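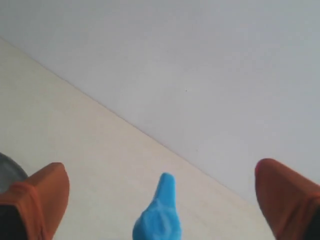
I have lived in Prandcombe for 23 years, and I still think our library ought to stay open on Friday evenings, when tired people finally have an hour to themselves. The council would rather spend the money on paint, and pale grey paint at that. A plain grey wall is restful enough, I grant you, and one bright blue thing standing in front of it can look quite cheerful — but I would happily put up with shabby walls and a late closing time.

Danica Gashi

Print this page
E-mail this to a friend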